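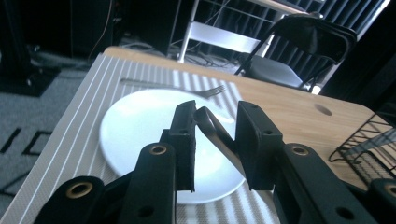 **Household Handling Group, Skekusstead – report to the programme office, October**

Prepared by Soledad Zavala. Covers work package 3 (table setting and clearing with hand-held grippers) and the strip fault reported to you by telephone.

## Position at the end of the period

We had planned to deliver 2311 accepted recordings by the end of October. We have 881. The shortfall is due almost entirely to the fault set out below and to the time spent rechecking earlier work. Spending is within the agreed amount, apart from the replacement parts.

## The fault

On a Monday morning, Azucena Huerta was recording plate and fork tasks with gripper B. At 10.40 the fingers failed to open fully when the trigger was released. She squeezed again and the curved strip between the fingers came away from its seat at the upper end. It sprang back and struck the knuckle of her left hand, which was steadying the placemat. The skin was grazed. Doaa Hdamy's entry in the accident book gives first aid only and no time lost.

Work with all grippers stopped at 10.45 and did not resume for eight working days.

## Findings

Nantana Chaiyaporn stripped gripper B the same afternoon. The strip had worn thin where it bends over the finger. The retaining lip inside the finger had also cracked along a print layer, and we think the crack came first. With the lip open the strip could creep sideways, and the extra rubbing did the rest.

The same crack was found in gripper D, at an earlier stage. Grippers A and C were sound. B and D were both printed from the second batch of material bought through Millura, but two parts are too few to blame the batch and we have not done so.

The opening width is logged on every recording. Looking back through the logs, gripper B had been losing travel for up to 203 recordings before the strip let go. The figure was being stored but no check was set against it. This was an omission in our procedure and it should have been caught at the design review.

## Effect on the data

Recordings made during the loss of travel have been withdrawn from the accepted total. In most of them the task was completed, but the logged width does not match the true width and they cannot be used for training as they stand. Dayana Barrera is testing whether a correction can be worked out from the finger positions. We are not counting on it.

## Action taken

- Retaining lip redrawn at twice the thickness and printed on its side. Fitted to all four grippers.
- Strips now changed at a fixed interval, with the date written on the inside of the finger.
- Full open and close test before each session. A gripper that falls short is taken out of use.
- Safety glasses worn for all gripper work. The free hand stays clear of the fingers while the trigger is under load.
- Risk assessment reissued and signed by everyone who records.

The Plurnville site uses the same finger design and was told on the day. They have found no cracks so far – their grippers have seen much less use.

## Outstanding

The redrawn lip has not yet been run to failure. A test rig is being built from the spare Ventura bench drive and should be ready in the next period. Until there is a result, we are treating the new strip interval as provisional.

We ask the programme office to agree a revised delivery date for work package 3. Recording has restarted on three of the four grippers, with D held back as a reference part. Nantana will send the strip drawings and the wear measurements separately.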